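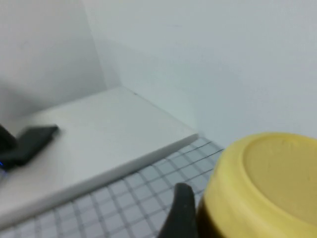 Tremine Overnight Scalp Mask, 3 week review

Posted April 21, 2021

Quick one, I'm supposed to be packing. My scalp goes flaky every winter and by November I'm picking at it in meetings. Gross, I know. Tried the Bolis shampoo, tried oil, tried leaving it alone. Then a girl at my gym, Anikó Szénási, gave me half her jar of this.

Smell first. Rosemary and something like cough drops. Strong for ten minutes, then gone. My husband disagrees.

Texture is thick. Like cold butter. Warm it up in your palms or it just sits on top of your hair and you'll be washing it out till lunch. I part my hair in sections and dab it on with a fingertip, old pillowcase, bed. Shampoo twice in the morning. TWICE. I skipped the second wash once and went to work looking like I'd fried something.

Results: itching mostly gone after the first week. Flakes took longer, still get a few behind the ears. Roots do feel softer. No new growth or anything like that, dont buy it for that, whatever the reviews say. (548 of them on the Guzmán site when I looked, and half are about shipping.)

Things I didn't like. The lid, it gets greasy and then you can't turn it. The price, for a jar I'd finish in 8 uses with my hair, which is past my shoulders and there's alot of it. Short hair people will get more out of it.

Fine hair, go easy. Color treated, mine is and it didn't fade that I could see.

Would I rebuy? Yes, for winter. Summer I'll go back to the Simus rinse, lighter and cheaper.

4 out of 5. Would be 5 with a better lid.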